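Polling Place Inspection Checklist – Tellholm Town Primary
Site: Laizer Hall, main room and side entrance
Inspected by: Fenna Dekker
Date: 27 May 2020
Election: June primary, town and county offices

Mark each item OK, FIX or N/A. Anything marked FIX needs a comment and must be looked at again before the site opens.

1. OUTSIDE AND PARKING

1.1 Accessible parking spaces marked and clear – FIX
Two spaces are marked but the paint on the second is worn. Put out a cone and a sign until it is repainted.

1.2 Path from parking to entrance free of trip hazards – OK
Loose mat at the side door has been taken up.

1.3 Campaign sign limit marked – FIX
Chalk line has washed off. Measure again from the door and mark with tape. Candidates' people asked last time where the line was and got different answers.

1.4 Outdoor waiting line can be spaced – OK
Room for more than 40 voters along the north wall. No shade after noon.

2. ENTRANCE AND EXIT

2.1 Separate entrance and exit – OK
In by the side door, out by the front.

2.2 Doors open with light pressure – FIX
Front door closer is too stiff. Reported to the hall office. Prop open during voting hours if not adjusted.

2.3 Exit signs lit – OK

2.4 Hand sanitizer at both doors – FIX
Stand at side door only. Second one is on the Esteck order, not yet delivered.

3. VOTING ROOM

3.1 Booths placed so no one can see another voter's ballot – OK
Nine booths fit with spacing. The one nearest the kitchen hatch should face the wall.

3.2 Accessible booth has clear turning space – OK

3.3 Check-in tables away from the booths – OK

3.4 Extension cords taped down or covered – FIX
Cord to the ballot scanner crosses the exit route. Move the scanner to the outlet on the front wall.

3.5 Lighting – OK
Two tubes out over the stage. Does not affect the booths.

4. EQUIPMENT AND BALLOTS

4.1 Scanner seal unbroken and seal number matches log – OK

4.2 Vultura backup battery charged – FIX
Showed low. Charge overnight and test again.

4.3 Ballot box lock and keys – OK
Keys held by the chief inspector and the clerk's office.

4.4 Provisional ballot envelopes in stock – OK

4.5 Privacy sleeves – N/A
Come with the ballot delivery.

5. EMERGENCY

5.1 Fire extinguisher tag current – OK

5.2 First aid kit complete – FIX
No cold packs.

5.3 Phone signal in the voting room – OK
Weak by the stage. Use the landline in the office for calls to the clerk.

Second visit needed for 1.1, 1.3, 2.2, 2.4, 3.4, 4.2 and 5.2. Send the signed copy to the clerk's office and leave one in the site binder.

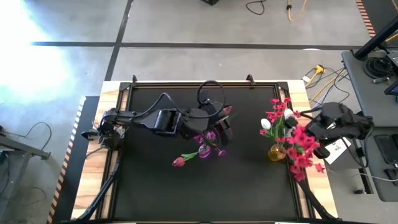
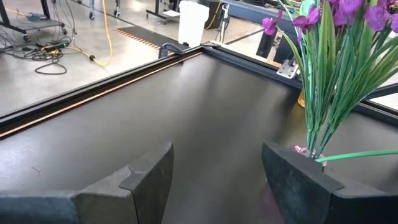

Both photos: dark tabletop with black rail frame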